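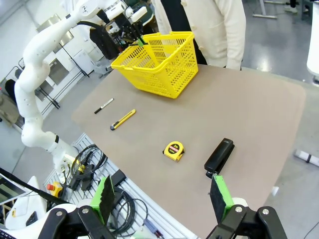

Nilmini Akanda

Trying to sort out the desk stuff once and for all. Stapler, 2m tape measure, utility knife, marker. They live all over the table and wander off. Got a yellow plastic shopping basket, the kind with holes in the sides, thinking everything goes in there at the end of the day. Good idea or will it just turn into a junk pile? Also not sure about the knife being loose in with the rest. Table is shared, up to 15 people use it in a week.

Mogensen

Did this for years at work. Basket is fine for the big stuff – stapler, tape. Pens go to the bottom and you never see them agian. Stick a mug in one corner for anything long and thin.

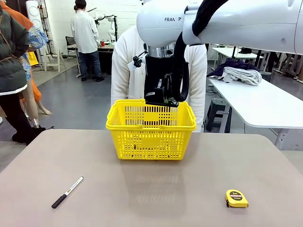
Also fold the handles down when its parked or people pick it up and walk off with it. Ours went missing all of May. And check how big the holes are before you put a marker in, skinny ones can poke through. Put a sheet of cardboard in the bottom if so.

Knife – blade all the way in, every time. I'd keep it in a separate box with a lid.

Trusevano

just get drawers

Jinda

Basket works if someone empties it. We do ours at 4:30, takes a couple minutes, anything that isnt desk stuff goes back where it came from. Write a short list and tape it to the rim so people know what belongs. Agree on the knife, seperate box. And buy a second tape measure, they go first.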